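Kleinkram auf dem Schreibtisch: Tipps für Leute, die ihren Tacker zum dritten Mal gekauft haben

Im Oktober habe ich die Schublade im Arbeitszimmer ausgeräumt und 39 Kugelschreiber gefunden, von denen 7 noch schrieben. Die anderen hatte ich offenbar aus Mitleid behalten. Was seitdem hilft, steht auf dieser Seite, zuletzt ergänzt am 2021-06-06.

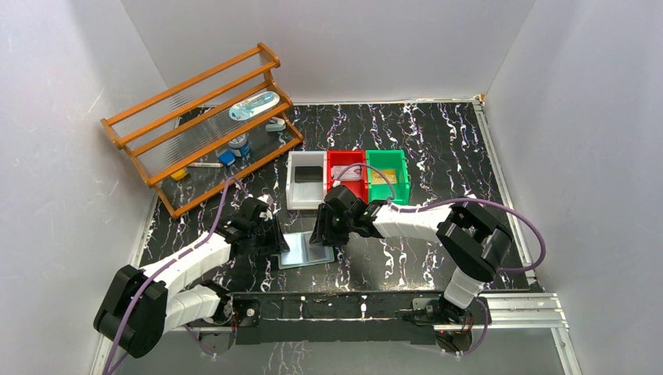
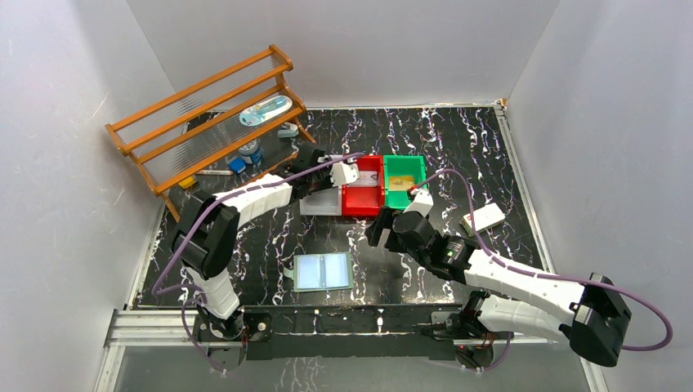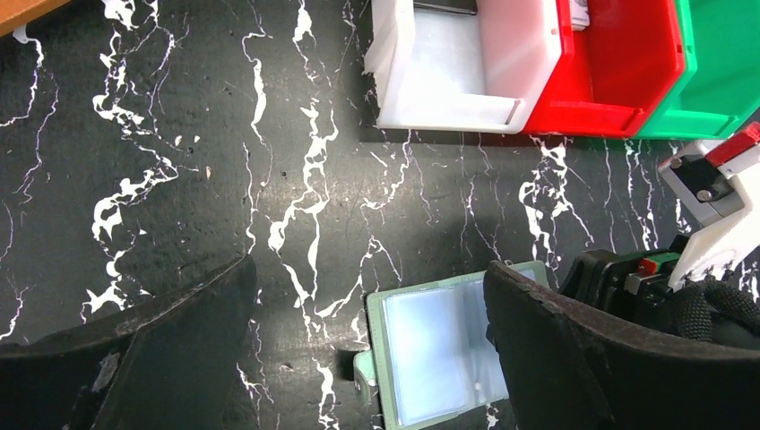
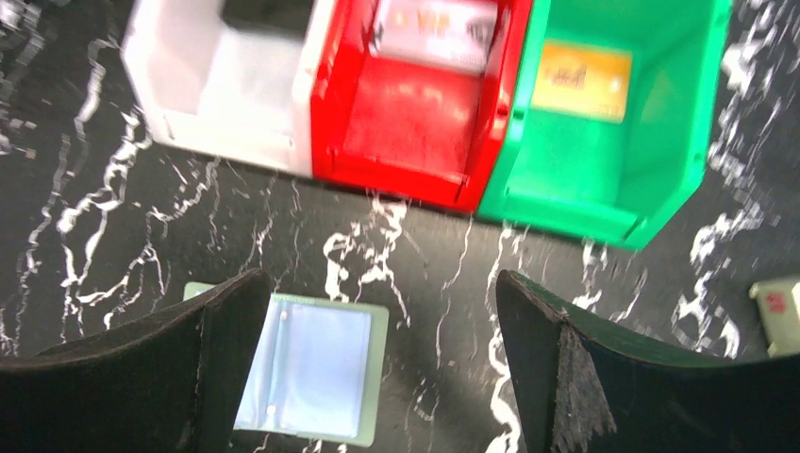 Alle vier: dunkle Fläche, Marmormuster.

Wie bekomme ich Kleberreste von alten Etiketten aus Kunststoffkästen?

Mit Speiseöl. Ein paar Tropfen auf ein Küchentuch, auflegen, eine halbe Stunde etwas anderes tun, dann mit dem Daumen abrubbeln und mit Spülmittel nachwaschen. Nagellackentferner geht schneller und nimmt bei manchem Kunststoff gleich die Oberfläche mit. Ich besitze seither einen Kasten mit Milchglaseffekt.

Stifte
Auf Papier kritzeln, auch wenn man sich dabei albern vorkommt. Was nach dem zweiten Kringel nicht schreibt, kommt weg. Filzstifte liegend lagern, sonst sitzt die Tinte am falschen Ende.

Klebeband
Den Anfang der Rolle umknicken. Das weiß jeder, und ich vergesse es jedes Mal. Nattawut Prasertsri aus dem Nachbarhaus klemmt eine Büroklammer darunter, die man später im Paket wiederfindet.

Beschriften
Kreppband und Bleistift genügen. Das Etikettiergerät von Midska druckt schöner, aber wer »Diverses« in Großbuchstaben druckt, hat hinterher trotzdem nur einen Kasten mit Diversem.

Kabel
Mit einer leeren Klopapierrolle bündeln und draufschreiben, wozu das Kabel gehört. Weiß man es nicht, 48 Stunden liegen lassen und dann zum Elektroschrott. Meins war das Ladekabel der Zahnbürste.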